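Praria Produce Bags and Counter Basket
Section 4: Filling, emptying and storing

Read this before you use the bags for the first time. The carton calls them "the last produce bag you'll ever buy". They are clear plastic bags. Treated decently they will hold fruit and vegetables between the shop and the kitchen, and that is all this section promises.

4.1 Before filling

1. Open the bag fully and run a hand along both side seams. Bin any bag with a split, however small.
2. Wipe the counter. Grit on a stone top will scratch the plastic.
3. Lay the bag flat with its open end facing you.

Note: Printed claims about freshness come from a storage trial using 40 bags in a cool room at our Rirkville warehouse. Your kitchen is not a cool room. Go by how the fruit looks and smells.

4.2 Filling

1. Put the heaviest items in first and push them toward the closed end.
2. Add small or thin-skinned items last.
3. Keep cloths, wrapped food and anything with a hard edge in a separate bag.
4. Stop filling while you can still gather the open end in one hand. 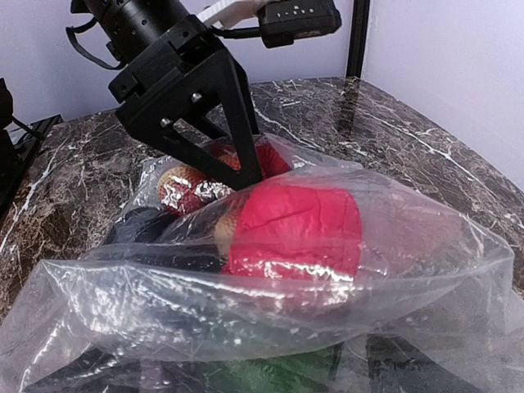
Mixed loads are where most complaints start. People trust a clear bag because they can see into it, and they overrate how much they can see. Once there's a dark navy bundle of fabric along one side and something in crinkled silver foil near the top, the creases and reflections hide a fair bit of what sits lower down. Take everything out and look at it. Don't squeeze the bag from the outside and call that checking.

Caution: Never lift a full bag by one corner. The "4 kg" on the carton is for a bag held with both hands, one of them underneath.

4.3 Small round fruit

Cherry tomatoes, small apples and the like roll to whichever end is lower. A bag left crooked on the counter will have them all jammed into one fold by evening.

1. Lay the bag on its side and spread the fruit with the flat of your hand.
2. Leave the open end loose. Tatden twist ties fit, but we haven't found they make much difference on the counter.
3. Pull out anything soft or split before it marks the rest.
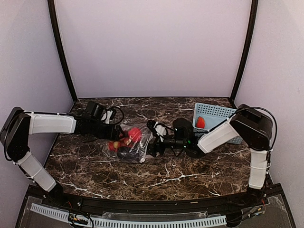 Inês Cordeiro wrote to us in September to say that spreading the fruit out was a waste of effort, as hers rolled back together the moment she shut the cupboard door. She has a point. On a sloping shelf, skip step 1 and use the basket in 4.4.

4.4 Moving fruit to the basket

The Munteanu mesh basket is sold with the bags as a set (part 549). It lets air through the sides, which a plastic bag doesn't. We make no claim that it "revives" anything, whatever the older leaflet said.

1. Stand the basket toward the back of the counter, clear of the edge.
2. Hold the bag's open end over the basket and tip slowly from the closed end.
3. If fruit sticks in a fold, reach in for it. Shaking the bag bruises the fruit underneath.
4. Put larger fruit at the bottom and leave small tomatoes in a bowl or in their bag. They can work their way into the mesh.
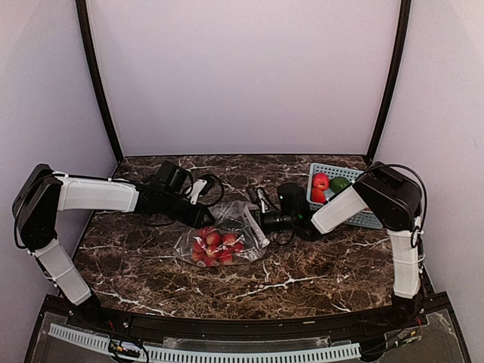

One buyer asked why anyone would bother with both, when a basket on its own holds the apples perfectly well and a bowl does it cheaper. If you already own a bowl you like, keep using it. The bag earns its place on the way home and for loose small fruit.

4.5 Cleaning and storing

1. Turn the bag inside out and rinse in cool water with a drop of dish soap.
2. Hang it open to dry. Folded damp, it will smell.
3. Rinse the basket under the tap and brush the mesh. No dishwasher.
4. Store bags flat, away from the stove.

Note: The "1000 uses" figure counts openings and closings by hand with nothing inside. Replace a bag when it clouds over or the seams go white.

Caution: Keep bags away from babies and small children.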